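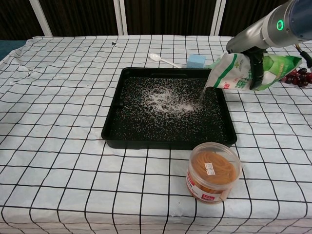
서트컴 시민안전 소식 6월호

경찰서 민원실 운영 시간이 바뀝니다

서트컴 경찰서 1층 민원실이 이번 달부터 오전 8시에 문을 엽니다. 출근 전에 들르려는 주민이 많다는 의견을 받아들여 개시 시각을 한 시간 앞당겼습니다. 마감은 종전과 같이 오후 6시이며, 점심시간에도 창구 한 곳은 계속 열어 둡니다. 야간에는 정문 왼쪽 인터폰을 누르면 당직실로 연결됩니다.

민원실에서 처리하는 업무는 분실물 신고와 수령, 교통사고 사실확인원 발급, 범죄경력 조회 신청, 집회 신고 접수입니다. 운전면허 갱신은 펠레티에로 별관으로 옮겼으니 본관으로 오지 않도록 주의해 주십시오. 별관에는 주차장이 없고, 길 건너 공영주차장을 한 시간까지 무료로 쓸 수 있습니다. 주차권은 별관 창구에서 확인 도장을 받아야 합니다.

분실물 보관 기간은 여섯 달입니다. 찾으러 올 때는 신분증과 접수번호가 필요하고, 대리인은 위임장을 함께 가져와야 합니다. 접수번호를 잊은 경우에는 분실 장소와 날짜를 알려 주면 담당자가 조회해 드립니다. 자전거는 부피 때문에 리르키코 차고에 따로 보관하므로 방문 전에 전화로 먼저 확인하는 편이 좋습니다. 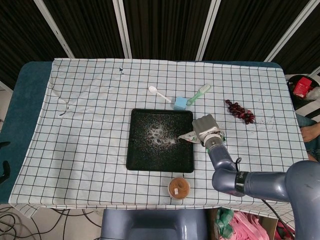

동네 순찰 신청제도 이번 달에 다시 시작합니다. 주민이 순찰을 원하는 장소와 시간대를 적어 내면 지구대에서 검토한 뒤 순찰 노선에 반영하는 방식입니다. 지난해에는 모두 100건이 접수되었고, 어두운 골목과 학교 주변을 지목한 신청이 많았습니다. 올해는 신청서에 연락처를 적은 분께 처리 결과를 문자로 알려 드립니다. 신청서는 민원실과 각 지구대에 있으며 익명으로도 낼 수 있습니다.

새로 부임한 생활안전과장 비베케 발두르스도티르 경감은 “신청이 들어온 곳은 담당 순찰팀이 낮과 밤에 한 번씩 직접 걸어 보고 노선을 정하겠다”고 말했습니다. 발두르스도티르 경감은 직전까지 서스타드 지구대에서 근무했습니다. 전임 조제 딜런 경감은 교통과로 자리를 옮겨 어린이 보호구역 업무를 맡습니다.

교통과에서는 초등학교 앞 등굣길 지도에 참여할 주민 13명을 모집합니다. 활동 시간은 평일 오전 8시부터 한 시간이고, 시작 전에 두 시간짜리 안전교육을 받아야 합니다. 조끼와 호루라기는 경찰서에서 빌려 드립니다. 방학 기간에는 활동이 없습니다. 신청은 교통과 창구에서 받고, 인원이 차면 마감합니다.

민원실 앞 승강기는 부품 교체로 이달 말까지 운행하지 않습니다. 2층 조사실에 출석해야 하는데 계단 이용이 어려운 분은 미리 담당 수사관에게 연락하면 1층 상담실에서 만날 수 있습니다.

다음 호에는 여름철 빈집 점검 신청 방법과 펠레티에로 일방통행 구간 변경 안내를 싣습니다.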